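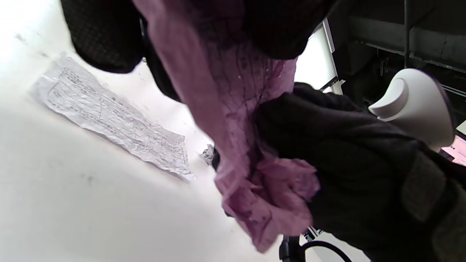

How often should a household wash its cleaning cloths? In the homes we visited, every three days of ordinary kitchen use was a sensible rhythm, and sooner after a big spill.

4.2 Cloth habits in the home

We came to this question a little sideways. The larger study was meant to look at how families in the Fullia district share out the small chores of the week, and we had not planned to say much about cloths at all. But when people were invited to talk freely about cleaning, they talked about cloths, and at such cheerful length (one interview ran well past supper) that it would have been a shame to leave all of that out.

Of the 300 households that returned our April survey, 100 agreed to keep a diary, and 35 of those also let us sit in the kitchen for an afternoon. The diaries are uneven, as diaries tend to be. Some give the hour and the water temperature, and others say only "did the rags."

Figure 4. A crumpled pink cloth with darker purple streaks, held in dark gloves over a white tabletop.

What struck us most was how rarely a cloth is bought for the job. Old pillowcases, worn T-shirts and towels past their best all find their way into the rag drawer, and many of the people we met could tell us just where each one had come from. Lenz (Knut Lenz, in his earlier work on mending) calls this the "second life" of household cloth, and we have kept his term here, although our families mostly just said "the old ones."

Washing followed the habits of the parents more closely than any advice printed on a package. People who grew up with a boiling pot on the stove still liked very hot water, even when they owned a perfectly good machine. Younger couples tended to put the rags in with the towels, and a few felt rather guilty telling us so. Drying was a looser matter: over the tap, on the oven door, or on the porch rail when the weather was kind. We return to drying in Section 4.3, where the diary entries are fuller.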